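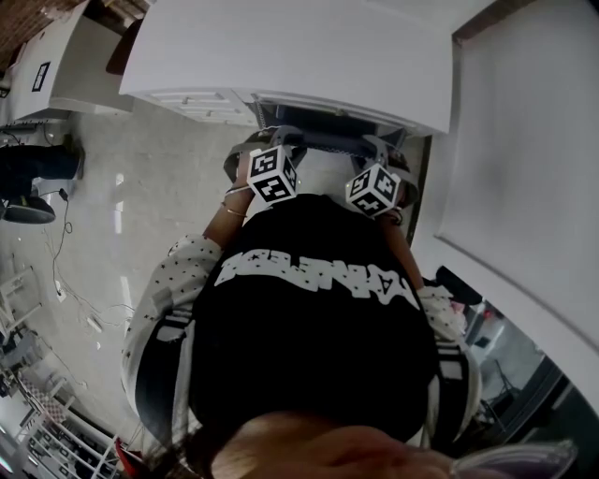 A gripper in each hand, aimed at the dark opening beneath a white surface.

Search openings Enter keyword or location Go

Saturday, December 25, 2021
By the Gashi hiring desk

Gripper Comparison Operator, part time, Ravisberg

We have two hand-held grippers, the Jurkmont and the Flendska, and an office full of people with firm opinions about which is better. What we lack is someone willing to pick up the same objects with both, over and over, and write down what happened.

You would work through a list of 400 household tasks, once with each gripper. Some involve reaching into dark places at knee height. Some involve long thin things that would prefer to be on the floor. Last May's round left us with 3861 recordings and a heated argument about jaw pads, which you will inherit. 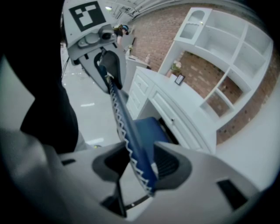

Shifts run up to 14 hours a week, paid by the hour, including the hours when the controller is restarting. You need two working wrists, tolerable handwriting and the nerve to tell an engineer that his favorite jaw slips. Robotics experience is welcome. So is having assembled flat-pack furniture without crying.

Please don't apply if you name your tools or need to win. We would like the Jurkmont to lose fairly, if it must.

Send a page about yourself and one complaint about a kitchen utensil to the Gashi front office in Ravisberg. The trial session is paid and covers 14 tasks. Bring shoes you can kneel in.

Last updated: two days after posting, to correct the pay period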